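Ticket 173: Plondness grasp planner refuses to pull chairs
Component: perception / grasp planning
Opened by: Fatemeh Jafarzadeh
Assigned to: Mahnaz Mazandarani
Status: Fixed, pending merge

Reported behaviour
Robot drives up to the chair, opens the gripper, thinks deeply, then backs off with NO_VALID_GRASP. Happens on every mesh-backed chair. Solid chairs are fine. Restarting the planner changes nothing, though it does pass the time.

Log
planner: 0 candidates after collision filter
planner: retry 16 of 16
task: abort, returning home

Comment – Mahnaz
Can you send the point cloud from just before the abort? The log tells me the planner is unhappy, and I had gathered that.

Comment – Fatemeh
Uploaded to the Hamik share. The backrest looks like a cloud of midges. Some depth points land on the mesh, some go straight through to the floor behind, and the rim is barely there.

Comment – Mahnaz
Right. Two faults, leaning on each other for support.

1. The outlier filter drops any cluster under 2000 points. On black plastic we get so few returns that the rim is thrown away as noise.
2. The stray points from the mesh survive, get joined up into one fat lump, and the collision checker decides the fingers would be inside it. Every candidate is rejected, including the good ones.

The threshold was set in September for the Wattanapong crates, which are large, matt and pale. It has been waiting for us ever since.

What I changed
Step 1. Moved the cluster threshold into the per-object config. For chairs it is now 61.
Step 2. Rim is fitted as a curve from the colour edge first, with depth used only to place it. Mesh points inside the curve are marked as thin surface.
Step 3. Collision checker ignores thin surface within the finger stroke. It still respects the rim, the floor and people.
Step 4. Ran it on the black mesh chair with the wrist camera on. Left finger against the rim, edge of the backrest in the gap between the two:
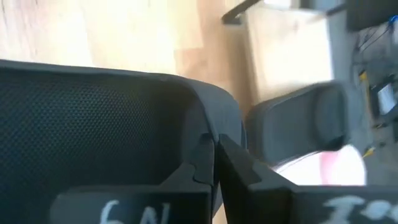

Step 5. Copied the chair config to the Prorkport branch, where the same default was sitting under a different name.

Still open
The curve fit picks the wrong edge if two chairs overlap in view. Separate ticket, please, or this one will never close.

Comment – Fatemeh
Opened. Merging this one once the regression run is through. Can we also change the error text? NO_VALID_GRASP sent me off checking finger calibration for a whole morning.

Comment – Mahnaz
Changed to ALL_CANDIDATES_IN_COLLISION. Longer, but it points at the right culprit.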